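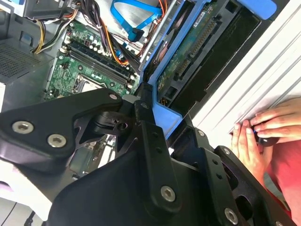 Old tower with the side off. RAM slots and the blue drive cage.

wumpini_a
I've been given this desktop and want to strip it for parts. I need the hard drive out first so I can copy some files off it. Are these the sort where the drive slides out in a plastic carrier, or am I looking for screws?

Kos31
Plastic carrier on most of that age. Squeeze the sides and pull. Unplug the data and power leads before you do.

L Pearce
I'd lay the case flat and take the leads off at the board end as well. The SATA ones get brittle.

Kos31
Disagree. Leave the board end alone. Pull it off carelessly and you can lift the socket, and then the board is worth nothing.

L Pearce
I've done 31 of these at Cullis since April and not lifted one yet. Each to their own.

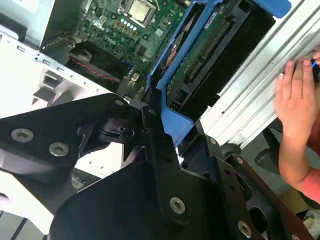 The board. It says DELL on it, processor at the top.

wumpini_a
It's a Dell, if that helps. Is the processor worth keeping?

Ebenezer Arthur
Hard to say without the model. Read the number off the top and look it up. I'd leave it in the socket and sell the board complete, as loose chips fetch very little.

jadow_parts
Loose ones sell fine if the pins and contacts are clean. I'd split them. Posting a whole board costs me four times as much.

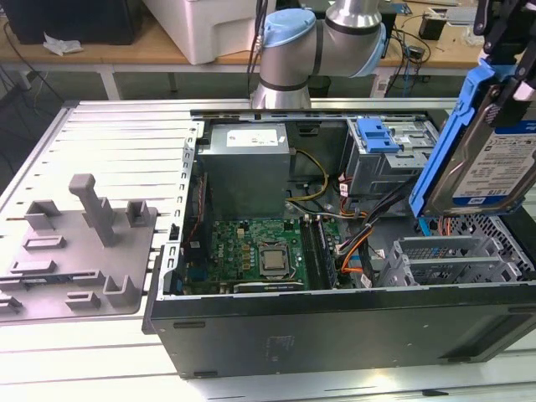

Hard drive in its blue caddy, over the case. Two grey trays in the cage.

Ebenezer Arthur
Keep the caddy with the drive. People do ask for them.

Kos31
Copy the files before you wipe anything. A USB adapter costs 7 quid and will do it.

wumpini_a
Ordered one. Will the power supply be any use?

L Pearce
Check the label for the wattage and post it up.

Contact the moderators | Back to top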